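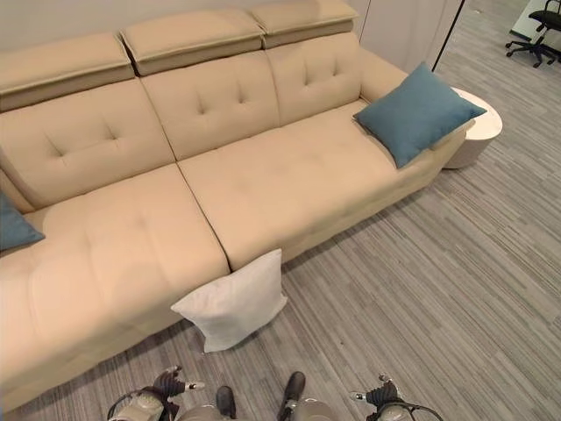 The beige sofa, with its three padded headrests.

About us

Starside is a small cookery school run by Gebremedhin Assefa. He cooked in hotel kitchens for nine years before teaching his first evening class one November, with four pupils and a borrowed stockpot.

We teach everyday cooking: stocks, braises, flatbreads, pulses and simple roasts. Classes are kept to eight people and everyone cooks their own dish from start to finish — you take home whatever you don't eat. Aprons and knives are provided.

Our spices come from Heydari and our flour from Kisard, and both can be bought at the school. We also run a monthly supper at Ultport, where former pupils help in the kitchen.

Roughly 100 people take a course with us each year. Most are beginners. Please tell us about any allergies when you book.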